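3.2 Collecting demonstrations by remote control

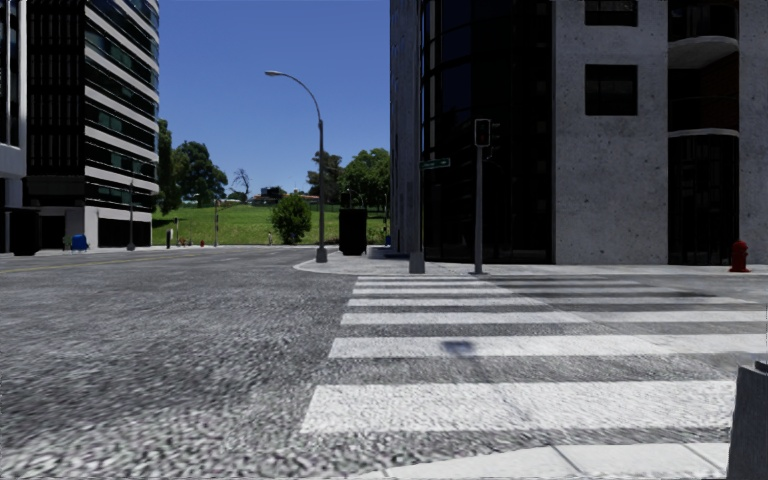 Figure 4. Street corner in the simulator, with the crosswalk in the foreground.

Operators drove the simulated delivery robot through Brimimix with a gamepad, one street crossing per demonstration. We kept 1,869 demonstrations out of 2,430. Most of the rest were dropped because the operator stopped halfway to admire the curb, or at least that is how the logs read. Speed and steering were stored at every time step, along with the operator's corrections – these turned out to be the useful part.

New operators got 71 practice crossings before anything was saved. By the end of them, all drove well and a few drove with flair, a quality our policy copied faithfully and that we then spent August removing. Corners like the one in Figure 4 were the hardest to teach. People cut them, and so did the robot. The Flavex controller used in Section 4 was trained on the same set, unsmoothed.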